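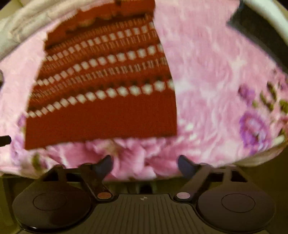

CHAPTER 4
Good Practice for Hand-Held Grippers

July 2, 2021
By the Nundon Course Team

Print this page | E-mail this page

Cloth is where good habits get tested. A metal block sits in the same spot until you pick it up; a knitted strip on a fleece blanket slides, folds, stretches, and drags its neighbor along with it! If you can write a set of working rules that holds up on soft goods, you can write one for nearly anything, and that is why we start with bedding and knitwear and save the machine parts for Chapter 5.

You met the hand-held gripper in Chapter 3: two fingers, a linkage on each side, and a person doing the job the robot arm will do later. It feels so natural in use that people forget it is measuring equipment. This chapter treats it that way, from the first check of the day to the last line in the log.

Three terms first. A rule is something your own shop has decided and can change. A standard is agreed on outside the shop, and you follow the edition named in your contract. Good practice is everything else that careful people do, written down or not (and it ought to be written down). Mixing these up causes more arguments than any broken linkage, as the Grilex case in Section 4.2 shows so well.

Look at the space between the fingers before a session. Both should open fully and come back evenly, and any printed marker on the housing should be clean. Know what lies under the cloth too, and what is close by: cables, hard edges, a second layer that might come up with the first.

The exercises use the Stekar log, 352 entries kept by a small team through the month of March. Around 10 of them break a rule outright. Many more break no rule and are still poor work, and those are the fun ones to find.

By the end of the chapter you should be able to
- write a pre-session check that fits on one page
- tell a rule from a standard in the Babić handbook extracts
- decide when a session should be stopped and logged again

4.1 Before You Pick Anything Up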